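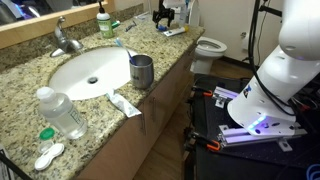

The state of the counter by the basin, tumbler end.

Lists > Holtelance Residents > Household and Repairs > Thread

Re: [holtelance] Granite round the basin – what do people use?
From: Ajith Nadar
2018-11-05
4 replies | 2 shares

> We've moved into one of the flats on the Restemcombe side and have
> inherited a granite top in the bathroom, the speckled sort. I can't tell
> what is stone and what is dirt. The last people left a bottle of Pomia
> under the sink. Is it any good? And how do you all keep the thing clear?
> Ours has vanished under bottles in a fortnight.
> – Liu, flat 16

Liu,

Welcome. The speckle is a feature, or so the agent told us. Beige, tan, grey and black between them will hide nearly anything you can drop in a bathroom, and in our house this has been taken as permission.

On the Pomia, I used it for most of a year and it left a bloom round the tap that I then spent September getting off. Warm water, a drop of washing-up liquid, a soft cloth, then a dry cloth. The dry cloth is the part people skip. Keep vinegar and limescale spray well away from it, whatever the back of the bottle promises. If water stops beading, reseal it. A 472 ml tin did our counter and the windowsill, with enough left over to go hard in the shed.

As for keeping it clear, I am the wrong man to ask, but I have had a go. The toothpaste is the chief offender. It gets squeezed in the middle, abandoned on its side by the basin, and then it creeps towards the front edge. Contact lens things are next. The case, the bottle of solution and any stray caps now get put away together or they go in the bin, a rule I have announced more than once. Razors at the back, please, where a hand groping for the soap won't find them first.
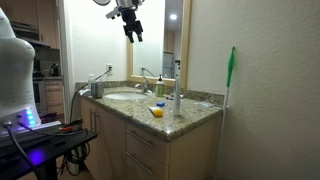
Anything with a stand can stay out, in my view. An upright electric toothbrush takes up less room than an ordinary one left lying about, and you can wipe round it without moving much. Sponges need something under them or you get a damp patch that takes days to fade. Soap in a pump bottle, next to the tap, so the drips go more or less where they should. One tumbler. We had three at one point and I couldn't tell you why.

Do look at the joint where the backsplash meets the top. Ours had gone brown and I blamed the stone for months before I thought to poke it. It was only the sealant. I raked it out with a plastic scraper, let it dry overnight and ran a new bead, a bit wobbly behind the tap. The man who quoted for the job wanted 80 pounds plus parking.

If you want the end of my sealant tube you are welcome to it. It may have set. Bring a nail.

Ajith

Recent in Household and Repairs
Bath panel won't clip back on
Spare tiles, grey, free to collect
Re: Re: Hum from the extractor fan
Has anyone got a long ladder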